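Packing bench going over to two arms - what happens to the people on it?

Posted by Ionuț Gavrilă, Mon 4 August

I run the kitting bench on days at a small parts distributor. Four people on my shift, three on evenings. We fill trays with fittings and bagged hardware, 468 trays on a normal day, and they go on to sealing. Management has bought a two-arm cell from Zumley to take over the plain trays. The mixed orders stay with us for now.

We've been told no one is losing a job, and I believe it as far as it goes. What I can't get a straight reply on is what the work will be. At present people rotate every two hours between filling, checking and labels. If the arms do the filling, that leaves checking and labels all day, plus someone to reset the cell when it stops.

The cell is set up in the office side for trials before it comes to the floor. Two black arms with two-finger grippers, one each side of the table, and the tray goes in the middle between them.

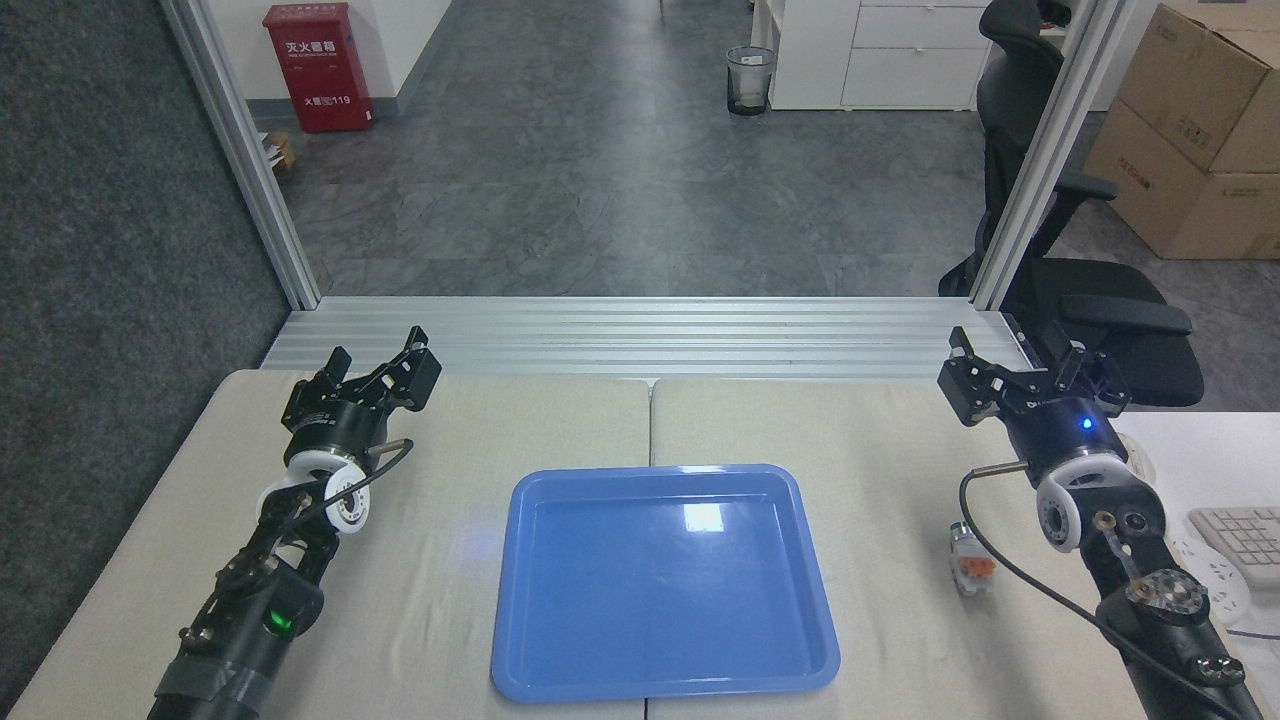
Fouad Filali
We went through this in April last year with a similar setup, so I can tell you what changed for us. Filling went from four people to one. The one who stayed had to load parts, clear jams and swap trays, and it was a harder job than before because you are always waiting on the machine or it is waiting on you. Checking got busier. The arms made different mistakes from people - two bags picked up together, or a part lying across the rim - and it took us 22 working days to write a decent check sheet for that.

Things I would ask for in writing:
Who is allowed to reset it, and are they paid for it
Whether rotation stays, and how often
What the target is on days when the cell is down

The last one matters. Ours kept the 1,000 a day target with the cell stopped, and two people left over it.

Valentin Tudose
Depends on the company. Ours was fine.

Jad Zoubi
I'd add training to Fouad's list. Zumley gave us 40 hours in total and the supervisor used nearly all of it. When he was on vacation the cell sat idle. Get at least two people per shift trained, and get evenings included from the start. Also ask to have your fillers at the trials now, while the layout can still be moved. Our parts bins ended up on the wrong side for anyone left-handed and they are still there.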